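Home | Guides | Forum | Downloads | Contact

Filed under: Teaching by demonstration > Simulation

Recording block-placing demonstrations in a simulated tabletop
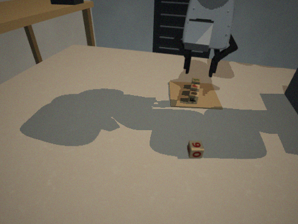 Simulator render: Shuk-fan Mak / Karkport

7 December 2024

The task in this guide is a small one. The arm picks up a lettered wooden block from the table and adds it to the row on the board. You drive the arm yourself, the simulator saves what you do, and the saved runs become the training set. I use Skanow for the simulation and Ciltent to pack the files afterwards. If you have not set up Skanow yet, do the install guide first and come back.

Setting the start state

Load the tabletop and put the board on it, under the arm. Stand four blocks on the board in a line running front to back. Put the fifth block on the bare table, well in front of the board. Leave the gripper open, with the fingertips behind the row and clear of every block. Save this as your start state.

The letters matter less than you might think. In the render you can read an F on the nearest block, and the one standing alone has a red 6 or 9 on top, turned sideways. We do not ask the model to spell anything. The markings do give the cameras something to hold on to when a block turns over, so keep them.

Lighting

Leave the hard shadows switched on. My first set, made in September, was recorded with soft light only, and the policy trained on it went wrong as soon as a dark shape fell across the table. Now I move the lamp between batches. Check that the loose block can still be made out after each move, including when it sits at the edge of a shadow.

Recording a run

1. Reset to the start state and wait until the blocks have stopped settling.

2. Press record, then hold still for 2 seconds before you touch the controller.

3. Bring the gripper forward over the row with plenty of height. Most spoiled runs come from a finger clipping the far block on the way.

4. Lower over the loose block with the fingers either side of it. Close slowly.

5. Lift straight up, travel back to the board and set the block down at the front end of the row.

6. Open, lift clear, and stop recording.

Try to keep one steady speed. If you pause in mid-air to think, the model will learn the pause. Throw that run away and do it again.

What to keep

Keep a run if the block ends upright on the board and the others are still standing. A crooked row is fine. If you missed the grasp and then recovered, save the run in a separate folder called "recovered". Those are useful later, but I don't mix them in for the first training pass.

Shift the loose block a little after every 5 runs, and turn it so that a different face is on top. Move the board less often. Ngcobo's script will do both from a list of positions if you would rather not do it by hand. It does not check for overlaps, so look at the first reset before you leave it going.

Packing

Close Skanow before you start Ciltent, or the last file may be left locked. Choose the folder, tick "trim still ends", and set the margin to 2 seconds so it matches the hold at the beginning. Play back a few of the packed runs and compare them with the originals. If the gripper jumps at the start, the margin is too short.

Next: Training a first policy

Print this page | E-mail this page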